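Tekasside Computer Refurbishment: summer progress report
Prepared for the Kaddale Fund
Aug 26, 2016

We're at the end of our second funded quarter and I'm very pleased to say the workshop is busier than it has ever been. The grant asked us for 80 refurbished desktops by the end of August. We have 100 tested, boxed and out of the door, with another 20 on the shelves waiting for their hard drives.

Most of the machines came from Perkura when they cleared two floors of offices in the spring. They were in better shape than we dared hope (a bit dusty, and several with fans that sounded like hairdryers), and the cases were all the same model, so parts swap between them without any fuss. Where a board was sound but the processor was too slow for a school to want, we have been fitting faster ones from the Angelovski donation. That has made a huge difference to how the finished computers feel to use!
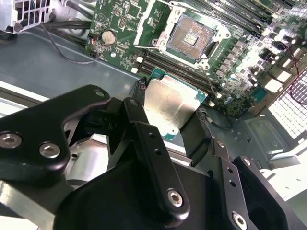
Processor work is the bit that needs the most patience. The socket has to be clean before anything goes in, the corner marks have to line up, and the chip should drop into place under its own weight with no pressing. Then the load plate comes down, fresh paste goes on and the cooler follows. We lost a few boards to bent pins in the early weeks. We now check every socket under the magnifier first, and July and August went by without a single loss.

Spending is on track. Of the 2,000 set aside for parts, most has gone on memory and drives, and the rest is already promised for power supplies. Unai Herrero has rewritten the testing sheet so that it fits on one side of paper, and it goes in the box with each computer. Two schools have rung to say how handy they find it.

Between now and December we want to finish the last of the Perkura stock, start on the laptops, and get the second bench wired in. The laptops will be slower going and we may need to come back to you about batteries, as the prices we were quoted in spring have gone up. I'll send the list of receiving schools separately once the last two have signed for theirs.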